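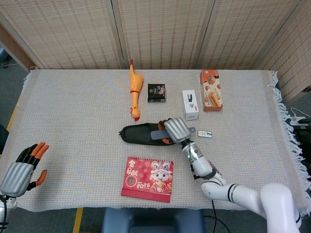

A morning at the Telari weaving mill open day

I've been using their dish towels for years and had no idea the mill was close enough to drive to. Then a flyer turned up at the fabric store in August saying Telari was opening its doors for one morning, free, no sign-up, closed-toe shoes please. So I went! My sister was supposed to come and bailed, which meant I got to stand in front of the looms as long as I liked without anybody sighing at me.

Getting there

The mill is past the feed store, down the road that looks like it's going to turn into somebody's driveway. There is a sign but it faces the other way, so if you're coming from town you'll go by it once and have to turn around at the church. Parking was on the grass. I got there at 9:30 and there were still spots under the trees, but by the time I left people were parked clear back to the road.

They hand you foam earplugs at the door. Take them. I put mine in my pocket like a big shot and had them in my ears before we were all the way inside the weave room.

The yarn room

You start where the yarn comes in, on cones, stacked on pallets to about my shoulder. Most of what Telari weaves is cotton, with some linen for the fancier table stuff, and the linen has a smell I can only describe as a hay barn with good manners. Our guide let us pull a length of each and try to snap it. The cotton gave up pretty quick. The linen left a red line across my fingers and didn't break, and I was the one who quit.

She also passed around a cone of undyed cotton next to a bleached one. I'd always figured the creamy color in their tablecloths was a dye. It's just what cotton looks like when you leave it alone, and it shifts a little from one delivery to the next, so if you're buying napkins to go with a cloth you should buy them the same day. Wish I'd known that two Thanksgivings ago.

Warping

This was my favorite part and also the slowest, and we lost a few of the kids here. Before anything gets woven, all the long threads have to be wound onto a beam, side by side, same tension, in the right order. The threads come off a big rack of cones (the creel) and run through the air together like a sheet of rain going sideways. If one snaps, the machine stops and a person has to go find the end and tie it back in.

One of the warpers showed us her knot. She did it so fast that three different people asked to see it again, and after the third time I still couldn't have told you what her left thumb was up to. She says she ties her shoes with it. I tried it at home with kitchen string and got a wad.

After that comes the drawing-in, where every single thread gets pulled through its own little eye with a hook. For a wide tablecloth that can take two people most of a day. They had a half-finished one set up with two stools and a thermos next to it, and I would not last an hour on that stool.

The weave room

Loud! There are 15 looms and they only had 4 of them running for the visit, and the floor was still buzzing up through my sneakers. Two were doing dish towels in the blue stripe everybody has, one was on a heavy fabric for seat cushions, and the last was making a fine check in natural and white that I stood in front of way too long. You can watch the cloth grow if you pick a spot and stare. It creeps.

Some of the looms are older than I am and get fixed with parts pulled from other looms that have gone to the great beyond. There's a back corner that is basically a loom graveyard, with tags wired on to say what's already been taken. I asked if you could still order parts for them and the mechanic laughed at me, kindly.

They use a pattern setup from Tustura on the newer ones, and the older ones still run off punched cards laced together in a loop. You could see the cards going around over our heads. I liked those better, I'll admit, mostly since you can look at a card and see there's a hole in it. The screen on the newer looms just tells you things.

Finishing

Off the loom the cloth is kind of stiff and sad. It gets washed, pressed, checked over a light table for flaws, and cut. The inspector had marked a few with a bit of pink thread so we could try to find the problem ourselves, and I found one out of five, a skipped thread as long as my fingernail. She finds them while talking.

Fringe is done two ways. On the cheaper things they pull out the crosswise threads at the end and run a line of stitching to hold it. On the good ones somebody twists and knots the ends by hand, a few threads at a time, and that's where your money goes. We all got a scrap to practice on. Mine looked like it had been through a car wash but I kept it and it's a bookmark now.

A tip from the finishing table, for anybody who has a fringed cloth at home: wash it in a mesh bag, shake it out hard while it's damp, and comb the fringe with your fingers before it dries. I've been doing a dryer cycle and then wondering why it looks like a mop.

Food

There was a lunch truck called Triệu out on the grass by the loading dock and the line was long from the minute it opened. I had the lemongrass pork over noodles and it was really, really good - tons of mint, peanuts still crunchy, pickled carrots with some bite to them. They ran out of iced coffee while I was next in line. I am still a little sore about it. Picnic tables were full so I ate sitting on the dock with my feet hanging down, next to a couple who had driven in for the looms and weren't going to buy a thing, they told me, and then I saw them later with two bags.

The shop

Seconds are in bins along the back wall, and that's where everybody goes first. Dish towels were $4 each. I bought 5, plus a runner with a flaw I haven't been able to find. First-quality tablecloths were regular price, no open day discount, so if that's what you're after there's no rush.

They also carry a few things from Nolow, who make canvas aprons out of Telari cloth. I tried one on and the straps were long enough to go around me twice, but the pockets were great. Put it back. Thought about it the whole way home.

If you go

Cash is faster, the card reader kept dropping out. Wear something you don't mind getting lint on (I came out looking like I'd hugged a sheep). The restroom is through the office, left at the copier. The tour has one set of metal stairs, but you can skip those and meet your group on the other side if you tell the guide at the start. Plan on two hours, longer if you're going to dig through the bins properly.

They said they'd like to do it again in the spring, with the dye house open too. I've already told my sister she's driving.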